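Grip on the soft stuff

Two-finger grippers on test at Broststead

Rigid parts are the easy end of gripper testing. A steel block has one width, and the controller only has to find it. Foam and fabric have a width that depends on how hard you squeeze, and most of the two-finger units sold to small workshops were set up with the steel block in mind.

The Broststead workshop spent the first weeks of the year comparing two of them on one arm. The Kurunier is a parallel gripper with a stroke of 70 mm and a fixed choice of force steps. The Lemieux opens to 48 mm and lets the user set a force limit in newtons, with a separate limit on closing speed. Both were run from the same Mokeck controller, and each was fitted with a small camera at the wrist.

Each gripper made 28 attempts per object. A pass meant lifting the object, carrying it to a target and letting go without a drop or a second try. On hard objects there was nothing to choose between them. On soft ones the Kurunier failed 11 times with a foam cylinder, nearly always at release, when the foam sprang back and stayed against one finger. The Lemieux did better at release but was slower to close, and its shorter stroke left less room for error on the approach.

The wrist camera matters more than the data sheets suggest. Mounted close in, it shows both fingers and the object between them, but a tall object hides part of whatever it is being moved towards. Slatted woodwork adds to the difficulty -- the gaps are narrow and the pattern underneath shows through them.

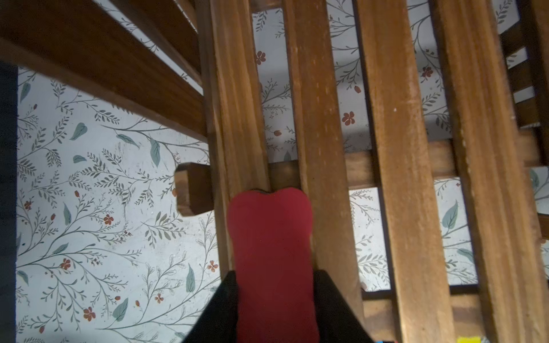 Omid Rashti would put the camera further back and accept a smaller view of the fingertips, arguing that the fingers report their own position anyway and the target does not. He also thinks force limits are overrated for foam, and that a wider pad at lower pressure would have cured most of the release faults on the Kurunier.

The pads can be changed on both units with a hex key. The Kurunier needs its zero position set again afterwards, through a menu on the Mokeck that takes some finding. The Lemieux does this itself when power returns, provided the fingers are clear. Wider pads for both are on order, and the foam tests will be repeated with them in May.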